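Flandport tightens rules on food storage in shared kitchens

Revised guidance on storing cooked food in shared kitchens takes effect in Flandport this month. It applies to 49 registered premises, among them hostels, day centres and the staff canteen at Plelgate. Cooked rice, pulses and sauces must be refrigerated within 2 hours of cooking and labelled with the day of preparation. Open wire shelving is preferred to solid shelving for cold air circulation.

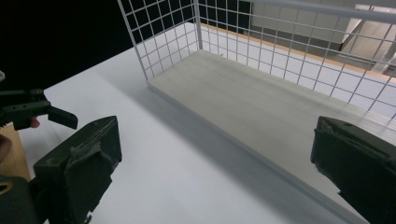
Inspections

Visits will be carried out by Hermenegildo Huerta and Da-eun Won of the district food office. The office recorded 2,509 temperature readings in April, mostly from domestic-type refrigerators – a class of appliance the earlier rules did not cover. Readings were taken on the middle shelf with the door closed.

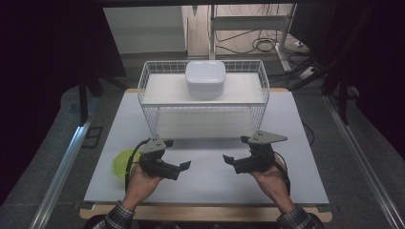 A lidded plastic container on a white wire basket.

Containers must have a close-fitting lid and be no more than two-thirds full. Scratched or warped containers should be discarded. Glass remains acceptable, but foil trays may not be reused.

"The main fault we record is depth of fill," said Ms Won. "A deep container cools slowly at the centre."

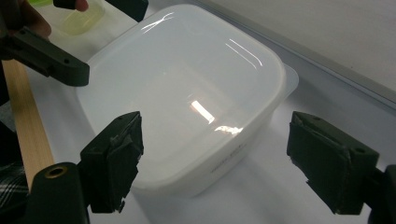
Square food container, seen open.

Printed copies of the guidance – 900 in the first run – are held at the Todis Road office. Written comments should be addressed to Bok-nam Ji.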